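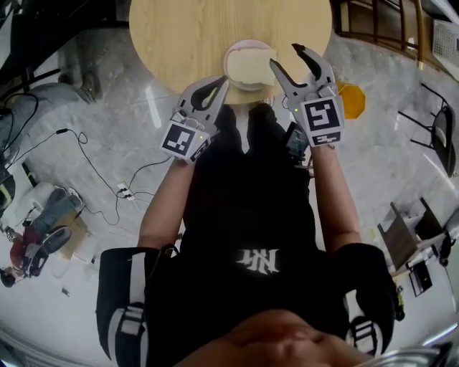

Skelby hand-held demonstration project - minutes of the March working meeting

Present: collection group, training group, hardware group. Belhaj joined by phone from 2:30 p.m. Clustbridge sent apologies.

1. Previous minutes
Accepted with one correction. The Stamari export runs nightly, not hourly.

2. Collection status
3,398 demonstrations are on the server. The bread and plate set stands at 670, all recorded with the paired hand-held grippers. The training group asked that approach and retreat be kept in every episode. Several early ones start with the fingers already closed on the slice.

3. Marker tracking
Tracking drops out when one gripper passes over the other and covers its marker block. 43 episodes in the bread set are affected. Short gaps can be interpolated. Longer gaps are to be rejected, pending a threshold from the training group.
Demonstrators will be told to keep the marker faces turned toward the head camera where the task allows - the wrist roll on plate pickup is the usual fault.

4. Gripper width calibration
Belhaj reported that the opening width drifts over a long session. Agreed: full open and full close recorded at the start of each session and again after every 30 episodes. The old single calibration file is withdrawn.

5. Remote control comparison
Deferred. The leader arms are still at Clustbridge and the latency figures have not been repeated.

6. Actions
Training group: gap threshold, in writing.
Hardware group: spare finger pads, harness strap adjustment.
Collection group: relabel the 43 episodes, revise the demonstrator sheet.
Belhaj: drift plots for both grippers.

Meeting closed 3:40 p.m. Next meeting in April, same room.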